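10/9/20

1/ ok people keep asking so here's the hard water thread. I moved to Lerport in September and the water here is basically liquid chalk. what I've learned so far, no particular order, typing on my lunch break

2/ first sign was the kettle. brand new kettle. white crust on the bottom before I'd even unpacked the books. thought the kettle was defective and almost sent it back

3/ then the glasses. then the shower door. then towels you could stand up in a corner. then my hair, which I'll get to

4/ if you just moved somewhere and everything seems dirty after you wash it, check the town water report before you blame your soap. ours is on the Lerport utilities page, buried under parking permits for some reason. hardness is near the bottom. mine says "very hard" in the same font as everything else, like no big deal

5/ KETTLE. white vinegar and water, half and half, boil, let it sit, dump, rinse, boil plain water and dump that too. do not skip the last one. I skipped it once. vinegar coffee at 6 am before a work call

6/ SHOWER HEAD. sandwich bag of vinegar, rubber band, leave overnight. ugly but works. if yours has a brass or gold looking finish go easy, vinegar can mess up some finishes. half an hour and look at it

7/ GLASSES. the cloudy ones I thought were ruined were mostly just scaled. vinegar soak, wipe, fine. a couple are still cloudy and I think those are etched for real, so those are the toothbrush glasses now

8/ HAIR. ok so. mine is past my shoulders, fine, tangles if you look at it. after a few weeks here it felt like doll hair. sort of coated and dry at the same time? went through a lot of conditioner assuming I just needed more. more conditioner on top of mineral gunk is just more gunk

9/ what helped: a chelating shampoo. NOT the same as clarifying, read the back of the bottle. look for EDTA in the ingredients. I use the Brirance one, once a week, no more, it's strong stuff. regular shampoo the rest of the time

10/ also brushing before the shower and not right after. got rid of my old plastic paddle thing (it was snapping ends off) and went to a wood one with wooden pins. not a miracle. just nicer on the scalp and it doesn't give me the static halo
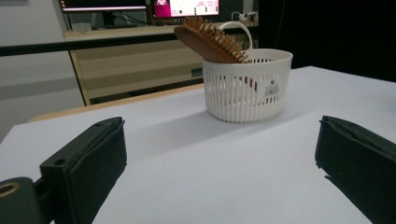 brush has a basket now. very fancy household

11/ FILTERS. long one sorry. there are a LOT of shower filters and most of them are for chlorine. chlorine is a differnt problem. a little screw-on cartridge isn't going to soften your water, whatever the box says. I bought one anyway, the Fluron, because it was on sale and I was desperate

12/ verdict on the Fluron: shower smells less like a pool. hair exactly the same. glass door exactly the same. so fine if smell is your issue, skip it if scale is

13/ actual softener = the tank kind with salt. that's the thing that takes the calcium out. called Malik Plumbing for a quote, they were nice about it. 900 installed, and that's if the landlord says yes to cutting into the line. landlord has not said yes. landlord has not said anything

14/ ppl in the replies to my last post: yes I know about rental softeners. Malik does those too, monthly, but you still need the landlord. and if anyone in the house is on low sodium, ask the doctor first, the softened water has some in it

15/ LAUNDRY. use a bit more detergent than the bottle says for soft water, most bottles have a hard water line if you squint. less fabric softener, not more. it just builds up and then towels quit absorbing. I add washing soda with the towels. keep it off wool and silk

16/ and run the washer empty on hot now and then with citric acid or whatever descaler the manual allows. READ THE MANUAL, some makers really don't want vinegar on the rubber seals

17/ cleaning the brush too while we're here, since someone asked. pull the hair out, wipe the pins down with a barely damp cloth, let it dry pins down on a towel. don't soak wood. it swells and cracks, and in this water you'd get a nice white film as a bonus. go around the little ball tips, that's where product collects

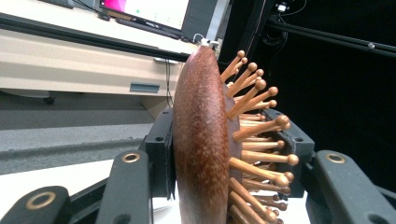
18/ COFFEE. tastes flat here. pitcher filter helps a little. a friend swears by bottled for coffee only and I rolled my eyes and then tried it and ugh. she's right

19/ total spent so far on vinegar, shampoo, the Fluron, washing soda and citric acid: 107 dollars. most of that was the Fluron. if I'd read the water report first I'd have saved the most of it

20/ if you only do 5 things: read the report, squeegee the shower door after every single use, chelating shampoo weekly, vinegar the kettle, ease off the fabric softener. the squeegee is the big one, it's boring and it works

21/ things I haven't tried so don't ask me: magnets on the pipe, the electronic wire wrap gadgets, apple cider vinegar rinse. the rinse I might try this weekend, will report back

22/ if you're in Lerport and your landlord DID let you put in a softener please tell me what you said to them. dms are open. ok back to work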